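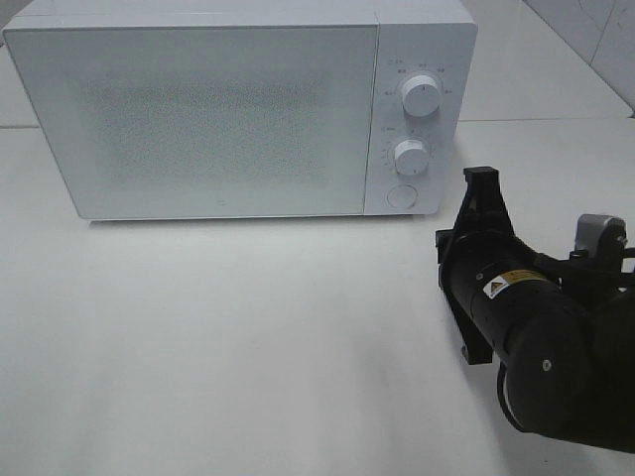
Rotov has been appointed to supply and maintain countertop microwave ovens for the Plureo student residences in Boltudstead. The contract covers 3936 shared and private kitchens and runs for 18 months from August. All kitchens will receive the same class of oven: white casework, mechanical controls, no display. The control panel has two round knobs, the upper one for power level and the lower one for the timer, with a flat round button near the bottom to release the door. Ovens with touch panels were considered during the tender and excluded on grounds of repair cost.

Delivery will be made in two stages. The first 3000 units go to the residences on the north side of Boltudstead, where the existing ovens are oldest. The remaining units follow once the first stage has been signed off by Plureo. Kandasamy, the logistics contractor, will deliver to each floor and remove the old ovens on the same visit.

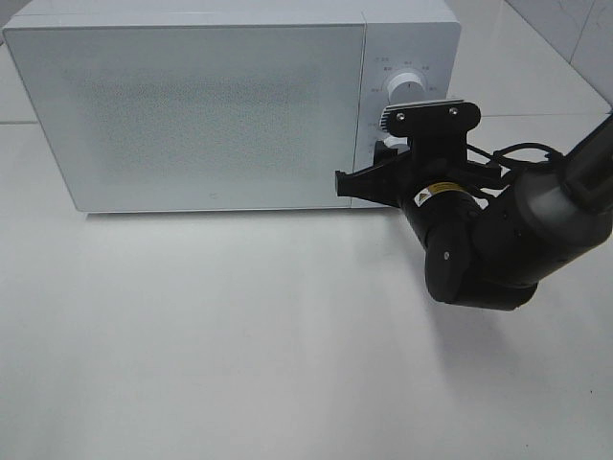 By Ilídio Torres, Technical Services, Rotov
Issued 2023-06-18

The contract includes a fixed inspection procedure, to be carried out on 100 percent of units at installation and again between tenancies. The technician first confirms that the oven stands level on the counter and that the power cord is undamaged. Both knobs are turned through their full range and must move without catching. The door is then opened and closed several times by means of the release button. A door that needs to be pushed twice to latch is recorded as a fault, and the unit is withdrawn.

With the door open, the technician checks the latch hooks for cracks and the latch slots for food residue. The glass turntable plate is lifted out, washed, dried and examined for chips. The roller ring is removed and its track wiped with a damp cloth and mild detergent. Abrasive pads are not permitted on any interior surface. Warning labels on the oven body must be left in place.

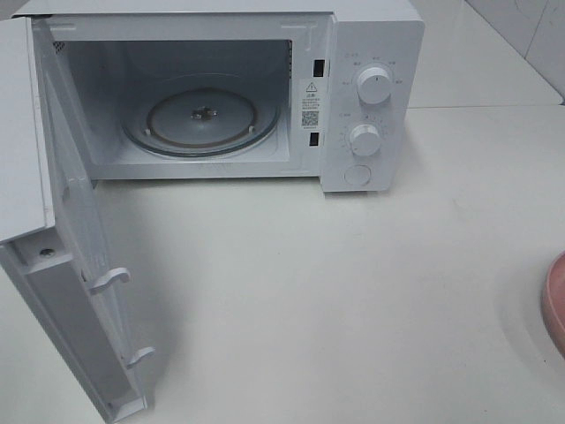 When the parts have been refitted, the plate must sit squarely on the drive coupler. A cup of water is heated at full power for one minute, during which the plate is expected to turn evenly. Results are entered against the kitchen number, and Plureo receives the record at the end of each working day.

Glass plates, roller rings and control knobs will be held as stock parts at the Rotov depot in Boltudstead. Door assemblies will not be repaired on site. Residents should report faults through the Plureo residence office and should not attempt to remove the casework.

Press inquiries: Ilídio Torres, Rotov, Boltudstead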